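최종 수정: 2월 19일 수요일
공유 182 · 댓글 7

서른여덟에 운전대를 다시 잡은 사람과 커피를 마셨다

약속 장소는 '트레나(Trena)'라는 작은 카페였다. 내가 먼저 도착해서 창가 자리를 잡았는데, 이분은 들어오자마자 "저 오늘 주차 한 번에 했어요!" 하고 손부터 흔들었다. 인사보다 주차 얘기가 먼저라니, 인터뷰 상대를 제대로 골랐구나 싶었다. (이름은 싣지 않기로 약속했다. 회사 사람들이 이 블로그를 본다고 한다.)

한국에서 면허를 딴 건 대학 때. 그 뒤로 쭉 장롱면허였고, 독일로 와서 풀라흐(Pullach)에 살 때도 전철로 다 해결했단다. 그러다 직장을 옮기면서 사정이 바뀌었다. "새 회사가 니에미넨(Nieminen)이라는 데인데요, 버스가 저녁 7시면 끊겨요. 첫 주에 동료 차를 세 번 얻어 타고 나니까 얼굴이 화끈거려서 못 견디겠더라고요."

연수를 시작한 건 11월이었다. 하필 해가 제일 짧아질 때라 첫 수업부터 깜깜했다고. 그런데 정작 무서웠던 건 밤길도 아우토반도 아니었단다.

"주차장이요. 진짜 주차장! 도로는 다들 한 방향으로 가잖아요. 주차장은 뒤로 나오는 차, 카트 미는 사람, 갑자기 뛰는 애들까지 다 따로 놀아요. 저는 거기만 들어가면 숨을 안 쉬었어요."

그래서 강사를 졸라 수업의 절반을 상가 앞 주차장에서 보냈다. 빨간 벽돌 건물 앞을 돌고 또 돌면서 빈칸을 찾고, 세우고, 빼고, 다시 돌고. 자기 차 보닛이 얼마나 넓은지 감이 안 잡히는 게 제일 답답했다고 한다. 나도 그 기분을 안다. 앞 유리 너머로 보닛이 끝없이 펼쳐진 것 같은데 도대체 코끝이 어디쯤인지!

"작은 차 옆이 명당이에요. 빨간 시트로엥 해치백 같은 거요. 옆이 널널하니까 마음이 편해요. 큰 SUV 옆은 문 열 때부터 걱정이고요." 그러면서도 운전학원 차 옆은 좋아한단다. "검은 폭스바겐 밴인데 옆에 ACADEMY라고 써 있고 뒤에는 휠체어 표시랑 학원 홈페이지 주소가 있었어요. 그걸 보면 아, 여기 나 말고도 배우는 사람이 있구나, 그런 생각이 들어서 괜히 든든해요."

휠체어 표시 얘기가 나온 김에 조금 더 물어봤다. 밴 뒤쪽에 장애인 운전 교육을 한다는 작은 글씨도 있더라고 했다. "그걸 읽느라 한참 서 있었어요. 저는 페달이랑 핸들을 두고 그렇게 투덜댔는데, 운전을 배우는 방법이 여러 가지라는 걸 그때 처음 생각해 봤네요."

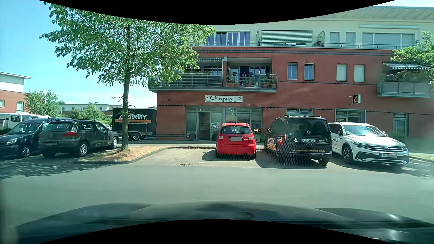

첫 차는 어떻게 골랐나

중고차를 보러 오스톤(Oston)까지 갔다고 한다. 후보가 두 대였는데 하나는 너무 커서 앉자마자 내렸고, 다른 하나가 지금 타는 차다. 가격은 끝까지 안 알려 줬지만 "깎은 건 딱 200유로"라고 자랑했다. 그 돈으로 겨울 타이어에 보태고 남은 건 방향제를 샀는데, 향이 너무 독해서 이틀 만에 트렁크로 쫓겨났다.

혼자 처음 나간 날은 비가 왔다. 집에서 회사까지 가는 동안 라디오도 못 켰단다. "와이퍼 소리만 들으면서 갔어요. 도착해서 계기판을 보니까 새로 리셋한 거리계가 겨우 한 자릿수인 거예요. 체감은 국경을 넘었는데!" 지금은 432킬로미터를 찍었고, 숫자가 예뻐서 사진도 찍어 두었다고.

초보에게 해 줄 말이 있냐고 했더니 한참 컵만 돌리다가 이렇게 답했다. "빈칸 바로 앞에서 고민하지 말고 그냥 지나가서 한 바퀴 더 도세요. 뒤차가 기다리고 있으면 손에 땀부터 나거든요. 저는 네 바퀴까지 돌아 봤어요. 기름값은 좀 들죠, 뭐."

카페를 나와서 차 있는 데까지 같이 걸었다. 선 안에 반듯하게 들어가 있었고, 본인은 바퀴가 살짝 틀어졌다며 못마땅해했다. 다음 목표는 평행주차라고 한다.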